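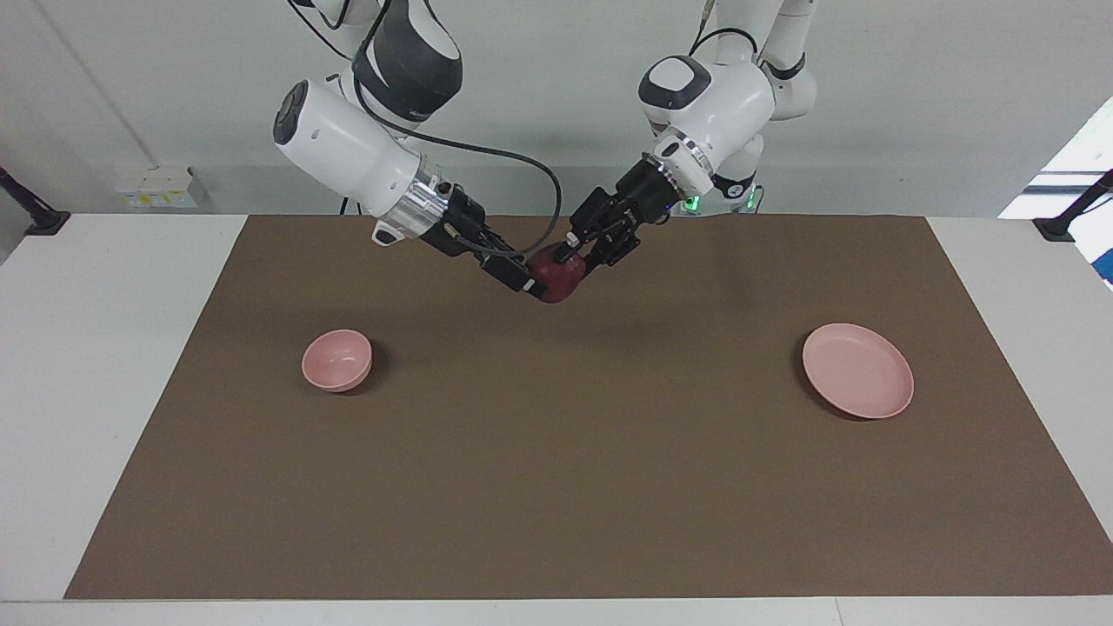

Both arms on the apple, bowl to one side and plate to the other. Gripper comparison, thread.

1/ We've had the Renano grippers on this pair of arms since December. Julteron sent us a set of theirs to try, so I've spent the week swapping between the two and running the same job on each.

2/ The job: pick up an apple with one arm, bring the other in from the opposite side, hold it between both, let go with the first, put it down in the bowl or on the plate. Same arms, same controller settings, same brown mat.

3/ Picking up is a draw. Both sets are parallel jaw and both are fine with a firm round thing of that size. I stopped logging plain picks after the first morning.

4/ The handover is where they part company. Out of 77 handovers each, the Renano set dropped or twisted the apple on 39. Julteron did better, though I haven't finished checking the video so I won't put its number up yet.

5/ Most of the bad ones look the same. The second gripper closes a bit off centre, the apple rolls towards the first, and then there's nothing square to hold when the first one opens.

6/ Slowing the close helped both sets. So did dropping the force limit on the receiving side until contact, then raising it. That's a Gallardo controller setting, under motion limits, and easy to miss.

7/ Cables: the Julteron one is stiffer and wants a bigger loop. Leave slack for the wrist turning or it will pull when the arms come in close together. I had to redo mine twice.

8/ Bowl versus plate. Plate is easier to reach, but the apple can roll after release. The bowl needs a higher approach so the fingers clear the rim. I've kept both in.

9/ Someone asked about wear. Junen pads on both sets, changed at 1000 cycles whether they need it or not. The last ones I took off were shiny at the tips and otherwise all right.

10/ Next is the same run with a pear, then a lemon. Will add the Julteron figure here when the video's done.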